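Bench and Assembly / Work Surfaces / Large Tables / Starkham 2000

Starkham 2000 Work Table, White

The Starkham 2000 is a flat, single-level table for handling, sorting and bench trials with small flat items. The top is 2000 mm long and 800 mm deep, in plain matte white. It has no grid, print or inlay. Standard supply is one top, one underframe, four leveling feet and a hardware bag.

The surface is intended for work where small dark objects have to be found and picked up quickly, by hand or otherwise. Black housings, trays and phone-sized items show a clear outline against the white. Light scuffing is normal in daily use and does not affect flatness. Deep scratches can be filled with the Demeo repair paste, sold separately.

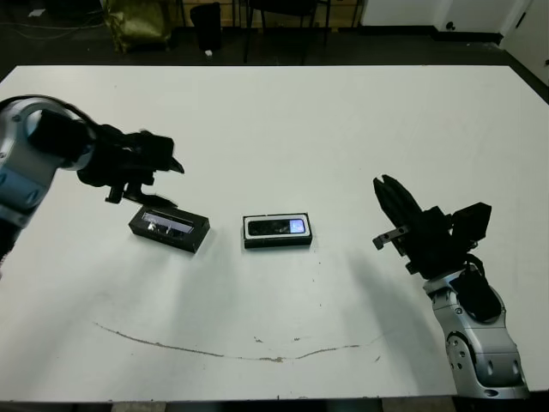

Surface and lighting

The matte finish keeps glare from the top itself low. It does nothing for the items placed on it. Glossy screens and lids will still pick up reflections from ceiling lights, and the position of the reflection changes with the angle of the item. Where this matters, use diffuse side lighting and set the fixtures outside the long edges.

Soft gray shadows under raised tools or arms are to be expected on any white surface. A second light from the opposite side weakens them. The Trerkarska light bar clamps to the underframe and can be fitted at either end.

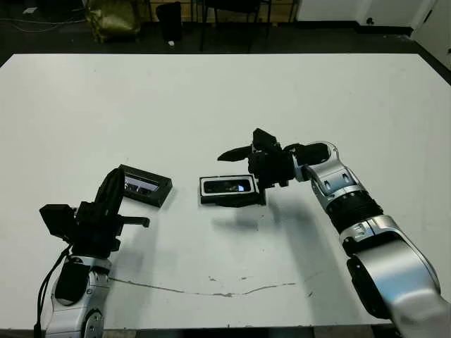

Two black devices with dark glossy screens on the white top.

Layout

Keep the middle of the top clear for the parts being handled and bring equipment in from the sides or corners. For pairs of small items we recommend a center zone 333 mm wide -- enough to turn one item at an angle without touching the other. Mark the zone with low-tack tape if the same layout has to be repeated. Remove the tape at the end of the run, as adhesive left in place over 200 hours may leave a faint line.

Items with a light rim are harder to outline on white than all-black ones. If the rim is the part you need to see, put a gray mat under the item. The Min mat fits the center zone and lies flat without clips.

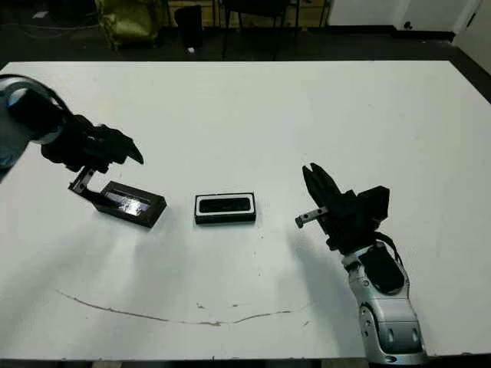 Black tray at an angle, second box with white rim set roughly level beside it.

Cleaning

Wipe with a damp cloth and mild detergent. Do not use abrasive pads -- they polish the matte finish in patches, and the patches reflect. Dry before placing electronics on the surface.

Assembly

Two people are needed to turn the top over. Fit the underframe with the table upside down on a blanket, tighten all bolts by hand, then finish with the hex key supplied. Level the feet after the table is in its final position. Recheck the bolts after around 200 hours of use.

Questions on custom depths go to Myrto Manolakis in the technical office. Spare feet and hardware bags are ordered through Sun-ja Kwak. Custom tops ordered after October ship with the revised foot, which also fits older underframes.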